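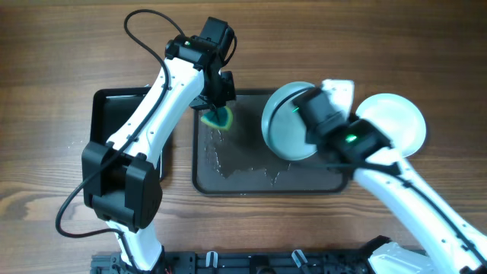 A sponge with a green scrubbing side against a dark tray on a wooden tabletop.

Fotine Water District Expands Grease Collection to Prurkel

The Fotine Water District will extend its household grease collection program to all residential customers in Prurkel beginning in July. The program accepts used cooking oil, bacon fat, lard and pan drippings at no charge.

The district's collections crew answered 678 calls for blocked sewer lines over the past budget year. Of those, 219 were traced to hardened fat and grease in pipes serving homes. The largest share came from the older streets east of Zornero Creek, where many of the lines are narrow clay pipe laid before the district was formed.

"Grease goes down as a liquid and sets farther along the line," said Omar Shboul, the district's manager of collections. "By the time a customer sees water standing in the basement, the problem has usually been building for months."

Under the expanded program, customers may bring grease in any sealed, unbreakable container to one of 16 drop-off sites. These include the district office, the Mao Street Library and both Prurkel fire stations. Containers will not be returned. Free screw-top jars and sink strainers will be available at the district office while supplies last, with a limit of one of each per household.

A trial held last winter drew about 200 households, most of them in apartment buildings. District staff used the results to set the collection schedule, and drop-off bins will be emptied every Wednesday. Material collected is taken to a processor outside the district, where it is made into fuel.

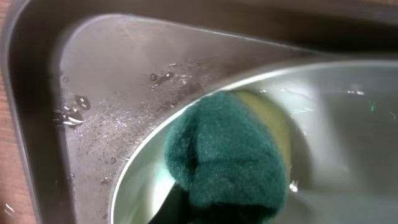
Customers are also asked to change how they prepare pans and sinks for washing. Pans should be left to cool and then wiped with a dry paper towel, which goes in the trash. Hot water and dish soap will move grease out of sight but will not keep it from hardening in the sewer. Where a film remains on the stainless steel wall of a sink, the corners can be scrubbed with the green scouring side of a dish sponge, as shown, once the loose grease has been wiped up with a paper towel. Food scraps caught in the strainer should be placed in the trash or in a compost bin.

Motor oil, paint and cleaning products are not accepted at the grease drop-off sites. Those items may be taken to the county's household waste center on its regular open days. Restaurants and other food businesses remain subject to the district's grease trap rules and may not use the residential bins.

Anderson Caldeira, who oversees customer programs for the district, said printed guides in English, Spanish and Portuguese will be mailed with the next water bill. Property managers may request additional copies for tenants by calling the customer service desk.

The district will hold an information session at the Mao Street Library at 6:30 p.m. on the Wednesday before collection begins. Registration is not required. Customers with a blocked line or a sewer backup should call the district's 24-hour service number, which is printed on the front of each bill.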